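I want to say a few words in defense of the boring walk.

You know the kind I mean. Same streets, same mailboxes, same dog behind the same fence, every evening after supper. I moved to Tavbridge five years ago and I've been doing one loop ever since, out past the Plurkard warehouse and home along the canal. Friends keep telling me to mix it up! Try the hills, drive out to the lake, get one of those apps that sends you somewhere new. I did get the app, for the record, and it lasted two weeks before I deleted it.

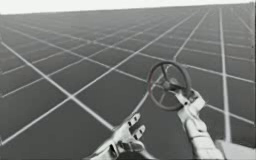 My problem with new routes is that I spend the whole time navigating. Is this a dead end, did I miss the turn, will that road have a sidewalk? On my old loop my feet handle all of that and my head can go wherever it likes (usually to work, then to dinner, then to some argument I lost in high school). I've planned entire vacations out there.

And you do notice things, I promise. I knew the bakery on Lins Street was changing hands before the sign came down, just from the smell in the mornings — less cinnamon, more burnt sugar. A person passing through once would never have caught it.

So go see the lake, it's lovely, I have nothing against the lake. But if somebody tells you your walk is stuck in a rut, tell them you like it there. I'm heading out at seven, same as always.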